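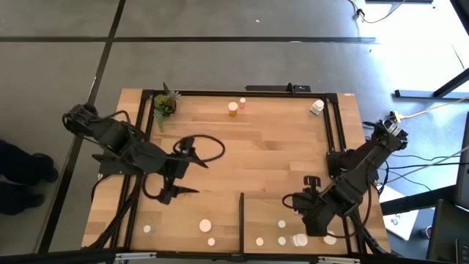
Section 4: Comparing finger sets on the two-arm bench

The Plomeck arms ship with pointed fingers. The Furneck brochure says these "suit most small items". Treat that as a claim until you have run the trial below on your own bench.

1. Switch off both arms and check that each moves freely by hand.

2. Route the cables so that no loop can drop between the fingers.

3. Lay out bottles and flat white disks. Put at least one bottle on its side. Upright bottles flatter any gripper.

4. Open the fingers fully and look at the wrist camera picture. Both tips should show, with clear space between them.
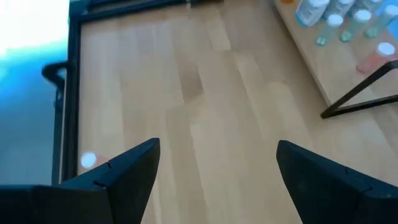 Figure 4-2. Wrist view, fingers open, nothing held.

Note: Glare can wash out pale wood. The automatic exposure setting is supposed to deal with this. Uzma Orakzai ran it at Plostport in February and went back to manual.

5. Run 47 picks with each finger set. Log every drop, including the ones you feel were bad luck.

6. Repeat step 5 using the fixed camera alone.
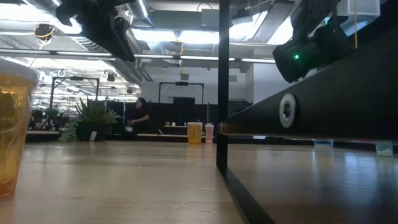

Figure 4-3. Fixed camera, with an amber cup close to the lens and two smaller cups further back.

Caution: Something tall near the fixed camera may hide part of the bench. Do not blame the gripper for a pick the camera could not see.

7. Swap the finger sets between arms and run step 5 again. If the scores follow the arm, the fingers are not your problem.

The Ó Riain controller reports a "grip confidence" out of 1000. We have had drops at over 900. Use the log.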